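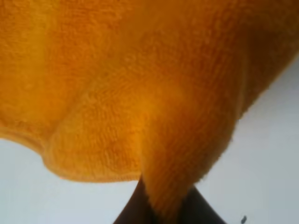
3.2. Material textil y protocolo de plegado

La prenda de ensayo es una toalla naranja de rizo, suministrada por Nallari y lavada hasta 497 veces según el lote. El color se eligió por su contraste con la superficie blanca de la mesa, que facilita la segmentación del contorno. Salgado y Hebden describen en un trabajo previo la preparación de los lotes.

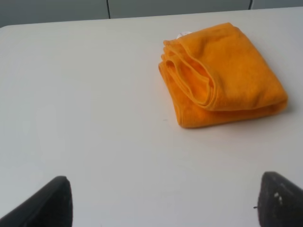
El estado final se define como un paquete aproximadamente rectangular – con pliegues superpuestos – cuyo eje mayor puede adoptar cualquier orientación respecto al borde de la mesa. No se exige que los cantos coincidan. Las arrugas superficiales de la capa superior se anotan, pero no invalidan el plegado.
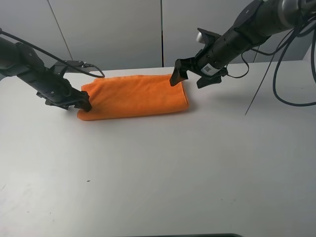 El espesor del paquete se mide en 2 puntos, uno por extremo, ya que el rizo conserva parte de su volumen y los extremos tienden a abombarse. La recuperación elástica del doblez se modela según Okonkwo, con el coeficiente de fricción obtenido en el banco Sirnstead. La etiqueta cosida se mantiene en la tela: su rigidez local altera el doblez cuando queda próxima al dobladillo.

Figura 2. Toalla naranja con etiqueta blanca; se distingue la letra «S». 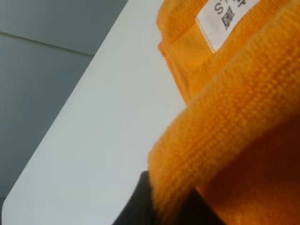 3.3. Medida de la rigidez a flexión

Las probetas se acondicionaron antes del ensayo en la cámara Grurier.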